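Clutville hall kitchen reopens, minus one wall and several opinions

The kitchen at the Clutville Community Hall is back in business this March after a closure that was meant to last three weeks and went on for most of the summer. Hirers can book it again from 7 am, and the price has gone up, as prices do.

The old kitchen was put in when the hall was last extended, and had been declining at its own pace ever since. The oven ran hot on the left. The hot tap had to be opened with a tea towel. The bench had lifted near the sink, and a generation of scone makers had learned to roll their dough on a slope.

Rirden Shire Council agreed to pay for the work last year, on the condition that the town chip in $2000 of its own. Clutville raised it through a trivia night, a cake stall and a raffle for a trailer load of firewood, which was won by a man with reverse-cycle heating.

Fikre Joinery, of Rirden, did the fit-out. Owner Akihiko Sakamoto said the cupboards had been the easy part.

"The colour took longer than the carpentry," he said. "I brought out a box of samples and left it at the hall overnight. When I came back there were notes on them. One of the notes had a reply."

The choice of benchtop was eventually put to a show of hands. Speckled grey beat plain white by 40 votes to 29, making 69 in all, a better turnout than the last three annual meetings managed between them. Supporters of grey argued it would hide the crumbs. Supporters of white argued that this was exactly the trouble with it.

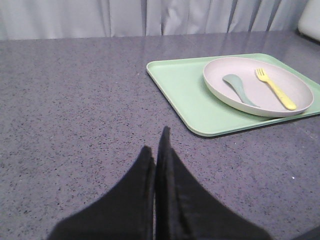 What it costs now

Hire of the kitchen on its own is $40 for a half day, up from $25. Hall and kitchen together come to $400 for a full day and evening, which includes the chairs, the urn and the use of the piano, for anyone prepared to be heard on it. Local groups that meet at least once a month keep their old rate until the end of the financial year.

The bond has gone up too, and will be held back if the oven is left in the state it was found in after the football club breakup. The football club has asked that this wording be changed. It has been noted.

Bookings are made through the shire's website or at the front counter in Rirden. The exercise book that used to hang on a string beside the hall door has been retired, along with its system of pencil for maybe and pen for probably.

Servery stays shut, for now

One matter is still open, or more precisely closed. The wall between the kitchen and the supper room came down in the rebuild and was to be replaced by a wide servery with a roller shutter. The shutter has arrived. It's the wrong width, by the length of a hand, and another has been ordered. Until it comes there is a sheet of board across the gap, and plates are being carried the long way, through the side passage and past the toilets.

Firouzeh Naseri, who runs the monthly community lunch, said her helpers had adapted.

"We did soup the first time," she said. "We won't be doing soup again."

She was otherwise pleased. The new oven reaches the temperature printed on its dial, which has thrown out several family recipes, and there is finally a drawer for the big knives. Her one request is that people put their names on the things they leave behind. The cupboards were emptied before the builders started, and the hall is still looking after eleven casserole lids, a jam pan, a fish kettle and a quantity of plastic trays that everyone remembers and no one will own up to. 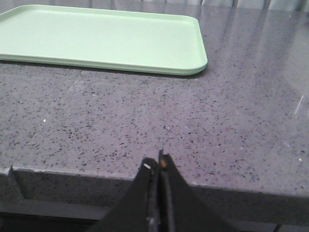
Pale green tray on the grey benchtop at the hall.

Unclaimed kitchenware can be collected from the hall between 9 am and noon on any morning the side door is open. Whatever remains at the end of the month goes to the op shop in Rirden, where experience suggests it will be bought by people from Clutville.

A small opening is planned once the servery is working. The mayor has been invited to cut a ribbon, and there had been some discussion of naming the room after the Darker family, who gave the land for the hall and whose descendants still live across the road. The family has politely declined. A spokesman for them, reached over the fence, said the name was hard enough on a sign out the front, and that the Darker Kitchen would only lead to questions about the lighting.

The lighting is new as well. The switch is behind the door.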